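Home Forums Phones Modems & Routers Plans Log in

We use cookies to keep you signed in. Accept Manage

Hustum 4G modem drops to no data after switching SIM to Schouten Mobile

Posted by Marloes Timmermans in Modems & Routers

I moved the SIM in my Hustum 4G modem over to Schouten Mobile on Thursday. The old carrier was Detia and it had run on that for a couple of years with no trouble. The modem registers on the new network, shows four bars and gives me a phone number on the status page, but there's no internet on anything connected to it. The light on the front stays orange.

What I've tried so far: restarting the modem, taking the SIM out and putting it back, and putting the same SIM in my phone, where data works fine. The phone picked up its settings by itself. The modem still lists a profile called "Detia Default" and I can't delete it, the button is greyed out. I'm on the 20 GB plan and have used almost none of it.

Do I need to buy a new modem or is there a setting I've missed? I rang Schouten and they said they only support their own hardware.

3 replies

panelvan78

You don't need a new modem. It registers on the network, so it isn't locked to Detia. What's wrong is the APN. The modem is still asking for the old carrier's one and Schouten won't hand out a data connection to it.

Log in to the modem from a browser, go to Settings, then Mobile Network, then Profile Management. Leave the Detia profile alone. It's built into the firmware, so the delete button is always grey. Press New Profile and fill in:

Profile name: anything you like
APN: the one your phone is using with the same SIM
Username: blank
Password: blank
Authentication: None
IP type: IPv4

To find the APN on the phone, put the SIM back in it and look under Mobile Networks, Access Point Names. Copy it exactly, lower case included. Then save the profile on the modem, tick Set as Default and press Apply. People often miss the tick box. If you only save it, the modem keeps dialling with the old profile.
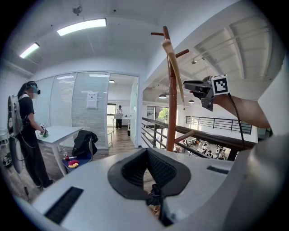 Will changing the profile wipe my wifi name and password?

The wifi settings are stored separately from the mobile profiles, so your network name, password and any reserved addresses stay as they are. The modem drops the connection for a minute while it redials and your devices should rejoin without being touched. Only a factory reset clears the wifi settings.

If the light is still orange after that, change the IP type to IPv4v6 and apply again. Some newer SIMs want both. Also have a look at Data Roaming on the same page. It should be off for a local plan, but I've seen smaller carriers that run on someone else's towers need it turned on. Check with them before you leave it on.

kev_in_the_shed

had the same thing with a Panitz one. factory reset fixed it. hold the pin in the hole for 20 seconds and set it all up again

Marloes Timmermans

Thanks both. It was the APN. I made a new profile with what was in my phone, and I did miss the tick box the first time. The light went green on IPv4 and I didn't have to touch roaming. I didn't try the reset as I've got a printer and two cameras on the wifi and didn't want to add them all again.

One other thing I noticed, the monthly data counter on the modem still says 78 GB, which must be from the old carrier. Is that going to cut me off?

panelvan78

Good to hear. The counter is only the modem's own tally, Schouten measures your usage at their end. Go to Statistics and press Clear History. While you're there, check whether Monthly Limit is switched on. If it's set from your old plan, put in 20 GB and the start date of the new one, or turn it off. Some models do stop the data when that limit is reached, and it looks just like the fault you had.

Related topics

Panitz router won't save APN after power cut
Finding the admin password on a Hustum modem
Schouten Mobile voicemail not working on dual SIM phones
Error 23 when activating a prepaid SIM
Detia unlock code not accepted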